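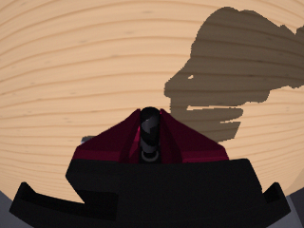 Skislow Robotics Club: questions we get asked a lot

I help run the evening sessions, so most of the emails land with me. I've pulled the usual ones together on this page and answered them as I'd answer you at the door.

Do I need to know how to code?

No. It helps if you've done a bit, but plenty of our members had never written a line before their first term. You'll start by changing numbers in somebody else's script and seeing what the arm does differently, and you pick up more than you'd think that way (I certainly did!).

What are you working on this year?

Grasping, mainly. We've entered the Tillman Challenge again, and this time the task is picking an object off a table and putting it down where you're told. Sounds easy, doesn't it? Most of my winter went on wrist angles. We do nearly all of it in simulation first, with the view from just behind the fingers, and only move to the real arm once a team's script behaves itself.

Why bother with simulation?

We've got 2 real arms and a lot more people than that. In simulation everyone can have a go at once, and if you drive the gripper straight through the table you just press reset. The winter team ran 3679 simulated grasps before they touched the hardware, and 373 of those were failures they went back and watched one by one. I sat in on some of it — oddly gripping, if you'll forgive me.

Is it the same as the real thing?

Not quite. Shiny objects, shadows and patterned table tops can all throw a script that's been relying on the camera, so we change the lighting and the surfaces a lot while we practise. Friction is the other big one. Something that sits nicely between the fingers on screen may well slide out in the workshop, and you'll need to fiddle with the grip force again.

What's Nanau?

It's our own bit of software, named by a member who has never told us why. It loads the table, the arm and the objects, and saves a log of every attempt. You'll get a copy when you join. Please don't edit the shared version — make your own folder first.

What should I bring?

A laptop if you have one. Nanau runs on fairly old machines, though it'll be slow with shadows switched on, so turn them off while you're learning. We have a few spare laptops, but do email ahead if you need one. Closed shoes for workshop nights, please.

When and where do you meet?

Upstairs at the Clitonness Centre, from 6.30 until 9 in term time. The side door is the one to use, as the front gets locked at 6. We stop for the whole of August.

Can I come along just to watch?

Of course. Your first 2 sessions are free and you don't have to touch anything. Most people end up at a keyboard by the tea break anyway.

How do I get on the competition team?

Tell me by the end of January. There aren't any trials, but you do need to have a script that can finish a full pick and place in Nanau, and you need to be free for the practice weekend in June. If yours isn't there yet, come early and I'll go through the logs with you.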